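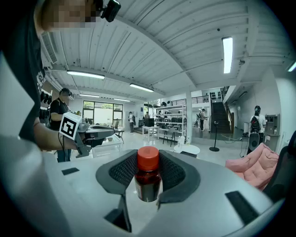
*Small amber bottle, orange-red cap.*

Gekstead open day, 2 January 2026. Notes typed up on the train home, so excuse the state of them.

Went for the essential oils side of the place. Brinen has been distilling there a good while and opens the doors once each winter, when the fields have nothing in them to trample. Parking in the lower lot, then a muddy walk up. Wear boots. I didn't.

First stop was the still house. Two copper stills, one running, one open so we could look in. Smell hits you before the door does – lavender on top, something like wet hay under it. The charge that day was dried stock from last summer. Fresh is better, they said, but January is January. Oil comes over in the first hour mostly, and after that you're paying to heat water. I asked what they do with the spent plant matter. Goes back on the fields as mulch.

Then the drying barn. Freezing. Racks to the ceiling, a lot of them empty at this time of year. They had rosemary and a little sage up. Good talk on mold, which is the big worry, and on why they stopped using the old fans (too much dust in the crop). Could have used ten more minutes there but the next group was already coming in behind us.

Smelling table was the best part. 19 oils on paper strips, no names, you write down your guesses. I got the peppermint and the clove and made a mess of the rest. Called cedar "pencil case", which they let me have. Two lavenders side by side from different hills and they really are nothing alike, one sweet, one almost like camphor. Drink water between rounds, my nose quit early.

Bhardwaj had a stand in the hallway with labels and caps, mostly talking to the trade people. Triken were down to give a talk on storage but it was moved to the afternoon and I had a train. Picked up thier handout – keep it dark, keep it cool, fill the bottle high so there's less air in it. Citrus oils go off fastest.

Cafe does soup and one kind of cake. Cash only, card reader was down. Shop is small and gets packed right after each tour so go in before yours. Bought the sweeter lavender and a rosemary.

Next time: boots, later train, stay for the talk.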